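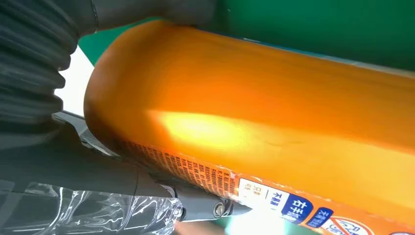
An orange can with a shiny, curved side.

Search the site
Home Games Animals Space Make It Ask Us

Why do games have age ratings?

Have you ever spotted a little letter or number in the corner of a game box? It's an age rating, and somebody had to work hard to decide on it!

Say a team in Stavham has made a racing game called Pennington. Before it goes on sale, they fill in a long list of questions. Is there any fighting? Does anyone use rude words? Can players chat with strangers, or spend real money? They also send in video of the scariest and roughest parts — no hiding the monster level!

Then the raters take a look. They watch the video, talk it over and pick the age group that fits best. A big game can have 3,000 lines of talking in it, and one very rude line can be enough to push the rating up.

Why do we sometimes hear about a rating before we hear about the game? Ratings often go up on a public list, and fans love to read those lists. A game called Vastcombe 2 might pop up there while its makers are still keeping quiet. What a great surprise for the fans!

A rating won't tell you if a game is hard or easy. A puzzle game with 775 super tricky levels can still be rated for everyone, because tricky isn't the same as scary.

Try it yourself! Pick a game you know well and write down what a rater would want to see. Then check the box — did you both notice the same things?

9 November 2024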